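Greken Practice Amp: Owner's Guide

Section 3. Setting up for rehearsal 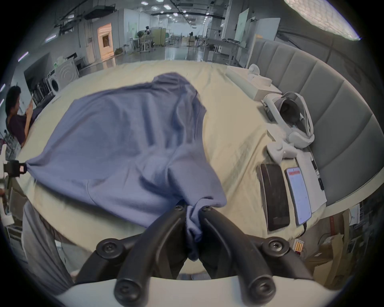 Before you plug anything in, please give yourself a little time and read this section through once from start to end. It isn't long, and most of the letters we get at Greken are from bands who skipped straight to the loud part (we understand, we really do!).

You will need the amp, its power cord, one instrument cable and, if you sing, a microphone with its own cable. The footswitch is sold separately under the name Zumov, and it has its own leaflet.

1. Stand the amp on a firm, level floor, with the back at least 6 inches from the wall. The speaker cabinet is open at the rear and it sounds a good deal boomier when it's pushed into a corner.

2. Turn every knob on the front all the way down, and check that the power switch is set to OFF.

3. Connect the power cord to the amp first and then to a grounded outlet.

Caution: Never remove or bend the ground pin, even if the outlet in your rehearsal room is an old one with two slots. Have the outlet replaced by an electrician.

4. Plug your guitar or bass into INPUT 1. Keyboards and drum machines go into INPUT 2, which expects a stronger signal.

5. Switch the power on and wait for the green light to stop blinking. While it blinks the sound is muted, so don't go turning things up in the meantime.

6. Play at the hardest you expect to play in the song, and bring GAIN up slowly until the red light flickers on the loudest notes. Back it off a touch from there.

7. Bring up MASTER until you can hear yourself comfortably next to the drummer.

Note: If the singer can't be heard, try turning the guitars down before you turn the vocals up. Our Seo-ah Jang, who wrote the first draft of these pages, played bass in a four-piece called Gullenum and says this one habit saved them a lot of arguments.

Caution: At full volume the amp can reach 92 decibels at normal playing distance. Wear ear plugs for long sessions and take a break now and then.

If you hear a steady hum, move the amp away from dimmer switches and try another cable. A hum that goes away when you touch the strings usually means a grounding fault in the guitar, and a repair shop can look at that for you.

When you are done, turn MASTER down, switch off, and only then unplug your instrument. Using the Coppens carry cover is covered in Section 4.

Revised 2026-10-09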